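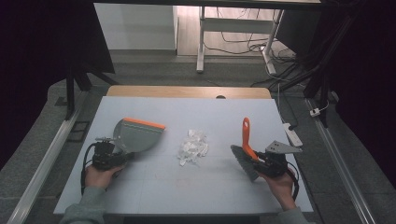

Hae-won Maeng says I should stop using a brush for paper scraps altogether and just pick them up by hand, and I would like to know if other people agree before I change anything.

I cut and fold paper at a table most evenings and I work on a white board so I don't mark the wood. At the end there is a small heap of crumpled white scraps in the middle. I use a short hand brush with gray bristles and a gray dustpan with an orange rubber lip. The big pieces roll in fine. The small ones go under the lip, or they stop right at the edge and I push them back and forth until I give up. Some also end up on the floor.

Is this the brush, the dustpan, or the way I'm doing it? I don't want to buy a table vacuum. I looked at one from Jomley and it was too loud for the apartment.

Second thing, the board has faint pinkish marks on it toward the bottom, and sweeping does nothing for them. I think it's from a marker but I'm not sure.

Posted Mar 12, 2021 by paperandpaste

2 answers

Myrtle Fitzsimmons
Mostly the way you're doing it, I think. On a floor you can lean on the dustpan. On a table people hold it too lightly and the rubber lip lifts off the surface, so the thin scraps slide under.

Press the lip down flat and raise the handle end a little until the rubber bends. Then hold the dustpan still and move only the brush. Short strokes, bristles leaning toward the dustpan. If you flick at the end of the stroke the paper jumps over the side – that is probably how it gets on the floor.

Don't try to take the whole heap at once. Pull a bit off the near side, sweep it in, go back for more. When there is only a thin line of bits left in front of the lip, move the dustpan back an inch and sweep again. Usually takes me two passes.

Check the rubber too. Mine (a Cleketti set, I've had it seven years) got a curl at one corner from being stored standing on its lip. I hung it up by the handle after that and it flattened out over a couple of weeks. If yours has a nick in it, nothing you do with the brush will help.

For paper that clings, wipe the board with a barely damp cloth first and let it dry. Dry winter air makes it worse. I have much less trouble by June.

As for the pink, it depends on the board. If it is coated, try rubbing alcohol on a cotton ball in one corner. If it's bare foam or card, leave it, you'll only spread it.

tablecloth_4000
just tip the board over the trash. why sweep it at all

paperandpaste (comment)
The board is too big to carry without dropping half of it. Pressing the lip down did help though. I haven't tried the alcohol yet – I need to find out what the board is made of.

Craft and Hobby > Work Tables > Cleaning Up

Ask | Browse | Unanswered | Sign in

Related questions
Glitter in the bristles of a hand brush
Weerakoon cutting mat has gone wavy
Can I trim the rubber edge on a Cleltum dustpan?
Marker stains on a white board
Where do you keep paper offcuts worth saving?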